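Skeptical answers about hat stands and hat storage
Last updated November 30, 2020

**Do I need a hat stand at all?**

Probably not. If you own one baseball cap and wear it daily, use a hook. Stands start to make sense once you have a few hats with a shape worth keeping, and even then a clean shelf does most of the job.

**The Skulow listing says a stand "restores" a crushed crown. Does it?**

I doubt it. A stand holds a hat in whatever shape it already has. If the crown is dented, you need steam and patience first. I left a flattened felt on a stand for 11 days in August and took off a flattened felt.

**Wire or solid wood?**

Wire is lighter, cheaper and lets air through. The complaint is that a thin ring can leave a line in soft fabric. I've seen that happen with wool felt — never with a lined cotton cap, though I wouldn't swear it can't.

**Is the pricey Curnard better than the plain Kamel?**

I've had both on the same shelf for 2 years and can't tell you what the extra money bought. The Curnard box is nicer. Buy by ring size and forget the name.

**What size ring should I look for?**

Measure the inside of the hat, front to back, at the sweatband. The ring should be smaller than that measurement, or the hat just perches on top and slides off when someone shuts a door. Sellers love to print "fits all hats." Ask them for a number.

**Will it tip over?**

Tall ones with small bases do. Look for a wide base ring with a bar across it, where the upright is fixed. Check that it sits flat on your own table before you throw out the packaging.

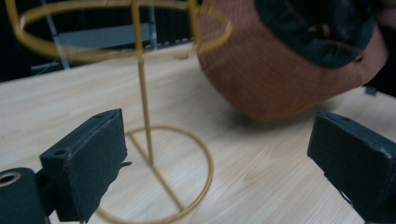
Bouchra Bennani wrote in to disagree with the tipping answer: her stand has a wide base and still went over twice, both times with a heavy brim hanging off one side. Fair point. A wide base won't save a badly centered hat, and I should have said so.

**Should I put the hat on brim up or brim down?**

On a stand, crown up, resting over the ring. On a flat shelf, turn a brimmed hat upside down so the brim isn't carrying the weight.

**Do the cedar inserts from Udport keep moths away?**

For a while, maybe. I brush my hats and check the linings, and I'd trust that over a scented disc.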